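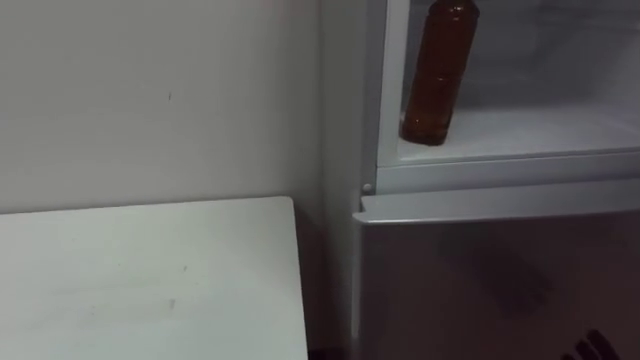 White tabletop with a refrigerator alongside.

Clerum Barrier Cream 4
Fragrance-free moisturizer for dry and very dry skin
Item 397

Clerum Barrier Cream 4 is an oil-in-water emulsion for daily use on the face, neck and hands. The name refers to the ceramide complex, which makes up 4% of the formula by weight. The cream contains no added fragrance, colorants or drying alcohol. It has a medium-thick texture and leaves a slight film that fades within a few minutes.

The current batch code begins with 323. This version replaces the earlier lanolin-based cream. Customers who used the old one will find the new cream spreads more easily and needs a smaller amount per application.

Skin type
Normal to very dry. Users with oily skin may prefer Clerum Light Fluid, which has the same ceramide complex in a gel base.

Directions
Apply morning and evening to clean skin. A pea-sized amount covers the face. If you use a serum, apply it first and wait until it no longer feels tacky. In the morning, finish with a sunscreen; this product has no SPF. Avoid direct contact with the eyes. For hands, reapply after washing.

Ingredients
Water, glycerin, caprylic/capric triglyceride, cetearyl alcohol, squalane, ceramide NP, ceramide AP, ceramide EOP, cholesterol, phytosphingosine, panthenol, sodium hyaluronate, xanthan gum, carbomer, phenoxyethanol, ethylhexylglycerin.

Cetearyl alcohol is a fatty alcohol used as a thickener. It is not a drying alcohol, but a small number of people react to it. Test the cream on the inner arm for two days if you have had a reaction to creams before.

Storage
Keep the lid closed, at room temperature and out of direct sun. Refrigeration is optional. Do not freeze. Frozen cream may separate and should be discarded. Use within 12 months of opening.

Packaging
Jar, 86 ml, with inner seal and spatula. Rinse the jar before recycling. The spatula can be washed with mild soap and must be dry before it goes back in the jar.

Compatibility
Can be used with niacinamide, vitamin C and azelaic acid. With retinoids, apply the cream last, or before and after the retinoid if the skin is sensitive.

Manufacturer
Developed by Ruxandra Barbu and Rasmus Sproģis for Clerum. Distributed by Pradgate.

Shipping and returns
Orders placed before noon leave the warehouse the same working day. Jars with an intact inner seal can be returned within 30 days. Opened jars are accepted only in case of a fault. Include the batch code printed on the base.

Related items
Clerum Light Fluid
Clerum Cleansing Milk
Plemska Hand Balm, unscented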